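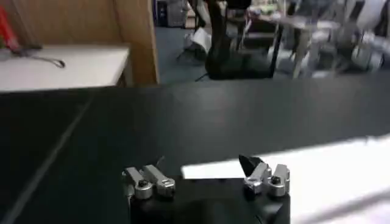

Robot gripper with its two silver fingers open.

Your deductible, and why I finally read my own renewal

Shares 300 | Comments 4

May 14, 2018

My homeowners renewal came in the mail last week and for once I opened it the same day. Usually it goes on top of the microwave with the pizza coupons and stays there until the mortgage company has already paid it out of escrow, and then what's the point? I've been writing this newsletter long enough that I should be embarrassed to admit that. I am, a little.

What got me to open it was an email from a reader in Tuludside, Pao-chu Tam, who had a pipe let go under her kitchen sink this spring. She wasn't mad at her insurance company. She was mad at herself. She'd switched policies a while back to save some money, and the only thing she remembered about the switch was the new premium, which was lower and made her happy. The deductible had gone from $1000 to $2000 at the same time. She found that out on the phone with the adjuster, standing in her kitchen with all the lower cabinets emptied onto the dining room floor.

So this month I want to talk about deductibles. I know, I know. Stay with me.

The deductible is the part of a covered loss that you pay before the insurance pays. Most of us know that much. Where people get tripped up is that it isn't always a bill you get. Usually the company just takes it off the check. If the covered damage is figured at $5,000 and your deductible is $2000, you get $3,000, and the contractor still wants the full five. That's what happened to Pao-chu, more or less (her numbers were different and she asked me to keep them out of it), and she ended up doing the demolition herself with her brother-in-law to save on labor. She says she's now very good with a pry bar.

The other thing is that on a home policy the deductible normally applies each time you have a claim. It's not like health insurance, where you chip away at it all year and then you're done. Two separate pipes in two separate months, two deductibles. I've had people argue with me about this at parties. I go to great parties.

Then there are the percentage deductibles, and please, please check for these. Go find your declarations page – it's the one near the front with your name, your address and all the dollar amounts on it – and look for the word "wind" or "hail" or "hurricane." Depending on where you live there may be a separate deductible for those, and it may be written as a percent. That percent is generally of the amount your house is insured for. It is not a percent of the damage. Two percent sounds like pocket change until you work it out on a house insured for $250,000 and get $5,000. If you only take one thing from this item, do that bit of math tonight.

Okay, so should you have a high one or a low one? I get asked this more than anything else and I'm going to give you my own way of thinking about it, which you're free to ignore.

I start with the savings account. If I had to write a check for the deductible on Friday, could I do it and still buy groceries? If the answer is no, the deductible is too high for me right now, whatever it's saving. When I was just out of my first apartment and into my first house the answer would have been no to nearly anything, and I carried the lowest one they'd sell me. These days I can stand a bigger one.

Next I ask for the price both ways. You can call your agent and say "what would my premium be at $1000, and what would it be at $2000?" and they'll tell you, and it takes them a couple of minutes. When I did this last week the difference was $300 a year on my house. Going up costs me an extra $1000 if something happens, and saves me $300 every year nothing does. So if I can go four years between claims I come out ahead. I've gone a lot longer than that, so I made the change. Yours could come out completely differently! My neighbor called her company the same afternoon and the difference on hers was so small she laughed and left it where it was.

If you do raise it, put the savings somewhere. I have a savings account I named Roof and I set up a transfer the same day. If I leave it in checking it turns into takeout, every time.

A word about small claims while I'm here. A lower deductible makes it tempting to turn in every little thing, and a string of little claims can follow you when you go shopping for a new policy. If the damage is only a hair over the deductible, think hard before you file. Do get it looked at, though, and don't let me talk anybody out of reporting something serious. Water in particular has a way of being worse than it looks, and most policies want to hear about it promptly.

A few readers asked how the comparison sites handle all this. I tried two, Zimex and Ekex, with the same house and the same made-up paint color (one of them asked). Zimex let me pick the deductible on the first screen and kept it the same across all the quotes. Ekex filled one in for me and I had to hunt for it, and two of the quotes side by side had different ones, so the cheap one wasn't really cheaper. Neither one showed me a wind and hail deductible until I clicked through to the full quote. Use them if you like them, just write the deductible down next to each price before you get excited.

And don't forget the car. Collision and comprehensive are two different deductibles and they don't have to match. Nic Giolla, the body shop out past the fairgrounds, has a sign over the counter that says KNOW YOUR DEDUCTIBLE in letters as tall as my forearm, and the woman at the desk told me most people still have to call somebody and ask.

Last thing, for anyone with the bill paid through escrow like me: if you change your deductible in the middle of the term, any refund could go to you or back to escrow depending on the company, so ask. Mine came to me. It's already in Roof.

Next month is renters insurance, including the roommate question, which I've gotten over 2000 words of email on from one person. You know who you are. Send me yours too, and if you find something weird on your declarations page I want to hear about it.

4 comments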